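The Month the Tea Went in the Wash

Hello again from the laundry end of Skivine! I promised Cherry Mae I'd write up the tea thing for this issue before everyone hears nine different versions of it, so get comfortable.

If you're newer on the list, the short background is that we spend our days teaching a two-armed robot to do chores in an ordinary apartment. Ours is called Anghel (Marites Dumlao named it on her first week here and it stuck). This fall Anghel was supposed to learn to clear up after people: pick up glasses and jugs, carry them to the kitchen, pour out what's left, put them down by the sink. Nothing fancy. I loved this task, I'd been asking for it since March.

Here's what went wrong. On run 2866 Anghel picked up our biggest glass vessel, which had leftover cold tea in it, turned around, and instead of going to the kitchen rolled over to the washing machine. Then it started to tip. I was sitting on the couch with my feet up on a box — the stop button was on the kitchen counter, which I'll come back to, because that part is on me. By the time I got to it we had tea down the front of the machine, tea on the floorboards, and a thin brown line heading for the power strip behind the bookshelf.

No one got hurt and nothing broke. The power strip stayed dry by the width of my hand. But I've gone over it a lot since then and I don't want to file it as a funny story, even though Lenni did laugh until he had to sit down.

So, why the washing machine? Dae-han Wang pulled the logs that evening and went through them with me over noodles. The robot picks its drop-off point from a list of places it has been taught, and each place has a kind of picture memory that goes with it. For "sink" the memory was mostly a shiny steel bowl with an opening at the top. Well! Our stacked washer has an upper door, and that door had been left open, and inside there's a shiny steel drum. From a few feet away, with the kitchen doorway half blocked by a laundry rack, the washer scored higher than the sink did. Anghel was quite sure of itself, too. The confidence number was the highest of the whole day, which bugged me more than anything.

There was a second fault hiding underneath. We have a rule that a vessel with liquid in it must stay within a small tilt until the robot has confirmed it's at the drop-off point. The rule worked fine. The trouble is that "confirmed" was being decided by the same piece of software that had picked the washer in the first place, so it was basically asking itself if it was right and saying yes. Reynaldo Estrella spotted that in 10 minutes flat, after I'd stared at it all morning. (Thank you, Reynaldo. I owe you a lunch.)

We reran it a week later on purpose, with towels on standby and me standing up this time, button in hand. Same rack in the doorway, same upper door left open, weak tea again. It went straight back to the washer, bless it. 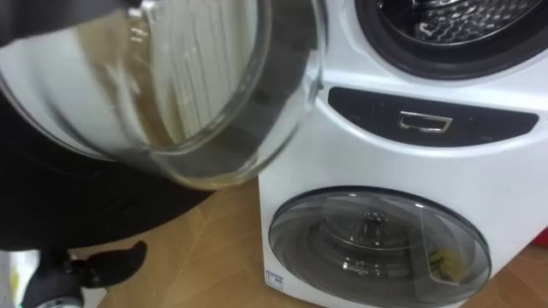

Anghel at the washer with the glass already tilted and the tea pooling on the low side, from the head camera.

I let that one go only as far as I needed to and then hit stop, and the arm held where it was, just like it should. That was a good moment! I'd been worried about the stop as well, seeing as a grip that lets go when you cut the motion is no help at all when there's heavy glass in it.

Okay, what's changed since. The place check now comes from a separate map, and it has to agree with the camera before any tilting is allowed. If the two don't agree, Anghel stands there holding the thing level and beeps. It's an annoying beep (Marites picked it) but you do look up. Lenni Lappalainen has also taught it what the washer looks like with the upper door open, with the lower one open, and with both open, none of which we'd bothered to do before.

And the button. We have two wireless stops now, the little Skalico ones with the wrist strap, and whoever is running the session wears one. Not on the counter, not in a pocket. I wrote the old rule that said "within reach" and I'd let "within reach" get bigger and bigger every month. If you run sessions at the Marham apartment, please check yours is charged before you start, the light should be green.

We've done 8 clean pours into the real sink since the fix, with the rack in the way for half of them. I'd like a lot more before we go back to anything hot, so soup is off the menu for now. Sorry to the soup people!

If you've had a robot mix up two places like this, write to me, I'd love to compare notes. Also, we could use more old towels.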